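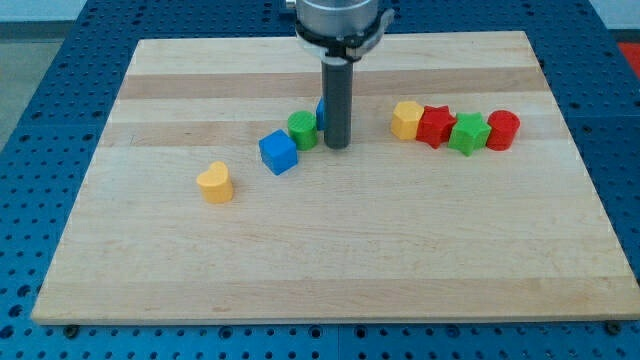

My mother ran a day care out of our front room in Travolthorpe for most of my childhood, and I can tell you that the real work of that house was picking up. Feeding the kids had a beginning and an end. Picking up did not. So when people ask me whether machines are ready to take over the chores yet, I don't think first of the dishes or the laundry – I think of a floor covered with little colored blocks at a quarter to six, and of how much I would have given at age ten for something with a motor that could put them all in a line and go away.

I'm Harriet Sorensen, and I've been keeping this gallery page going for a good while now, adding to it whenever I come across a piece of ordinary work that a machine is being asked to do. Regular visitors will know I'm neither a great believer nor a great scoffer. I spent many years on the packing floor at Dostorlow, where we had a labeling machine that was a joy and a box folder that made grown adults cry, and both of them came with the same sort of brochure.

**Tidying, the block version**

Yellow, red, green and red, standing side by side on the right of the board, with a heart, a cube and a green cylinder spread out more loosely on the left. The tool is a plain dark rod with no fingers to it, so any block that moves has to be nudged. Do look for the second blue block, which is mostly hidden behind the rod!

I find I have a lot of sympathy for anybody, or anything, working with just a stick. Try it at your own kitchen table with a wooden spoon handle and some of the children's blocks. A cylinder wants to wander off. A star catches its points on whatever is next to it. You push one piece into place and disturb two you were happy with, and then you have to come around from the other side – my grandson lasted a few minutes before he used his hands, and I lasted only a little longer.

That's a long way from my mother's front room, of course. She had chair legs, a rug with a fringe, a sleeping baby and usually a dog to work around, and she knew without looking which pieces belonged in which tub. On the packing floor it was much the same. A tray of 80 parts all facing one way could go to a machine years ago, and we were glad to see it go. The mixed returns bin, with one of everything in it and half the boxes crushed, was still mine on the day I retired.

So my answer for now is "some chores, in some places, with somebody nearby." A clear surface and pieces of a similar height are a kind start, and I would start there too. I'd like to see the same job tried with a sock in the way.

If you have pictures of your own from a shop floor or a kitchen, I would love to see them, and I'm happy to put your name beside them or leave it off, whichever you like. The next batch should go up in May, once I've finished sorting through the old Druditz folder.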